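Wikent G2 Hand-Held Gripper Pair
Part of the Biltingate collection range

Overview
Documentation
Retraining note
Spares

The Wikent G2 is a pair of hand-held grippers with on-board wide-angle cameras, used to record manipulation by hand for later training of arm policies. The operator holds one unit in each hand and does the task at normal working speed. No arm is needed on site. Jaw opening, unit pose and video are written to one log per unit, and the two logs are aligned when they are imported into Ekon.

The G2 is supplied to research groups and integrators. It is sold as a pair only. Single units can be bought as replacements against an existing serial number.

What is in the case

2 hand-held units, left and right
2 sets of ribbed finger pads, fitted
1 spare set of finger pads
1 charging dock with mains lead
1 calibration board, folding
Import licence for Ekon, one seat

The dock charges both units together. Logs can be copied off while the units are charging, but calibration should not be started from the dock, as the left cradle hides part of the board.

Recording

Each unit starts and stops on the trigger. A double press marks the end of an episode without stopping the log, and this is the method we recommend for household work, where a long task is made of many short grasps. Marks can be moved or deleted in Ekon afterwards. They cannot be added to a log that has already been exported.

Jaw opening is logged at the same rate as the video. If the rates drift apart by more than 3 samples within an episode, Ekon flags the episode and leaves it out of the export unless told otherwise. In practice the flag nearly always points to a low battery on one side.

Pose comes from the camera and the inertial sensor. Large plain surfaces held close to the lens will weaken it. Cupboard doors and fridge doors are the usual offenders, and it helps to begin each log with a slow sweep of the room before the first grasp.

Research result: sorting clutter out of and into bins

Hudec used the G2 to gather data for a study on mixed household clutter, with packaging of many kinds heaped together on a table or dropped into a bin. The question was whether episodes recorded by hand in ordinary kitchens could train a policy to pick from a bin whose contents shift with every grasp, and how much two-handed recording adds over one-handed.

The data set holds 3032 marked episodes. Of these, 269 were held back for testing and never used in training. Testing was done on a fixed two-arm bench fitted with the same pads as the hand-held units, so that contact with the object was as close as possible in both cases.

Three policies were trained. Policy A used the view from the acting unit alone. Policy B used both views. Policy C used both views together with the logged jaw opening of the idle unit, which was expected to carry little information.

Findings were as follows.

Policy B did better than Policy A on bin grasps and no better on table grasps. On the table the acting view already takes in most of the heap, and the second view adds a different angle on the same things. In a bin the wall hides a good part of the contents from a single view.

Policy C matched Policy B within the spread between training runs. The idle jaw signal can be left out of the export with no loss, and it is now off by default.

Soft film gave the most failures for all three policies. The common fault was closing on a fold of film with nothing behind it. The next most common was lifting two items joined by friction and reading this as a single grasp. Net bags caught on the pad ridges on release and were counted as a separate fault.

Episodes in which the operator paused before closing were worth keeping. An early version of the set had trimmed the pauses to save space, and policies trained on it closed too soon on light items.

The bench result should not be read as a claim about mobile robots. Base motion was not part of the study, and lighting on the bench was steady where the kitchens had daylight from one side.

Recording views, kitchen clutter set:
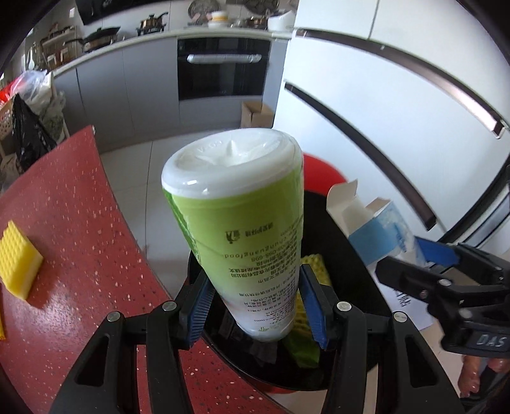
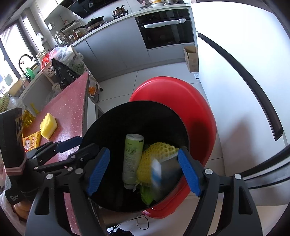
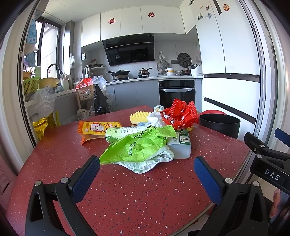
Labelling was done per grasp in Ekon, with one class for rigid items, one for film and foil, one for nets and cloth, and one for anything the labeller could not place. The last class is small but should not be merged into the others, as it is mostly made up of blurred or half-hidden items and gives a fair picture of what the camera misses. Contact labels were set on the video frame where both pads first touch the object. For a bottle held neck up or neck down the frame is easy to find. It is harder with the crumpled green bag on the speckled tabletop, draped over a white bag and lying partly over a bottle, where a grasp may take in one layer or several. The rule adopted was to label the layer nearest the pads and to record any other layer that lifts with it in the notes field. Two labellers worked on every film episode and differences were settled before export.

Limits of the method

Hand-held recording does not capture grip force. Jaw opening gives some hint of it on stiff objects and very little on film. Groups that need force should look at the wired unit, which has a load cell behind each pad.

Operators tend to favour one hand, and the set shows it. Hudec balanced the data by mirroring episodes, which works for the table but gives odd results near bin rims. Swapping hands at the half-way point of a session is the better remedy.

Pads should be checked before each session. A worn ridge changes the slip on smooth packaging well before it can be seen in the video, and worn pads were the cause of one batch being recorded again in June.

Spares and service

Finger pads, set for one unit
Finger pads, set for both units
Pivot screw kit
Trigger assembly
Charging dock
Calibration board, folding

Pads are a user-fitted part. Trigger assemblies are fitted by Biltingate, and the unit is calibrated again before return. Please give both serial numbers when asking for service on one unit.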